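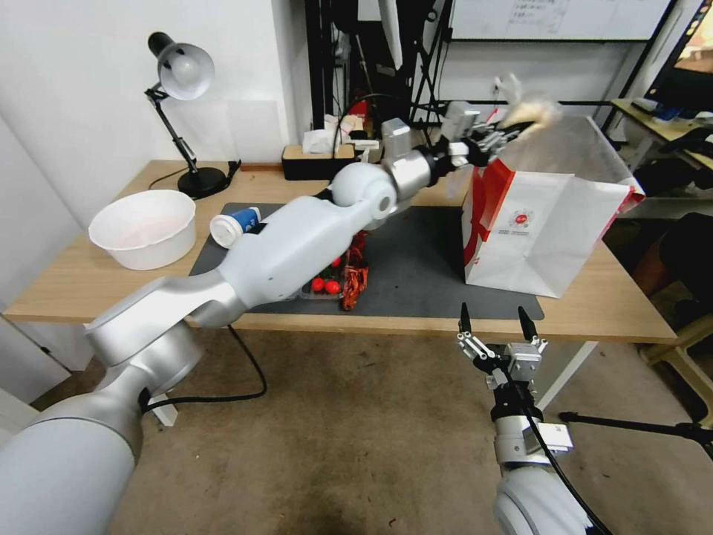 Paper bags: which tips hold up

I keep seeing the same advice about saving paper shopping bags, and most of it comes from people who seem to own very large closets. I tried a few of the usual ones at home over the spring.

Bags as drawer liners. Fine for a junk drawer. In the kitchen they stain the first time a bottle drips, and then you're cutting another one.

Ripening fruit. Works, more or less. Two pears in a closed bag were soft in 2 days, but the pears on the counter weren't far behind.

Ironing out the creases. Low heat, no steam, and keep clear of any glossy printing — I got red ink on the ironing board cover.

Deodorizing shoes with a bag of baking soda. No difference that I could smell after 7 nights. Airing them by the window did more.

Fletlow sells a folding rack for storing bags. It takes up more room than the bags do. Mine go flat inside one big bag, hung on the back of the pantry door, and when that's full the extras go in the recycling. Take off ribbon and rope handles first if your town asks for it.

Updated 2025-06-11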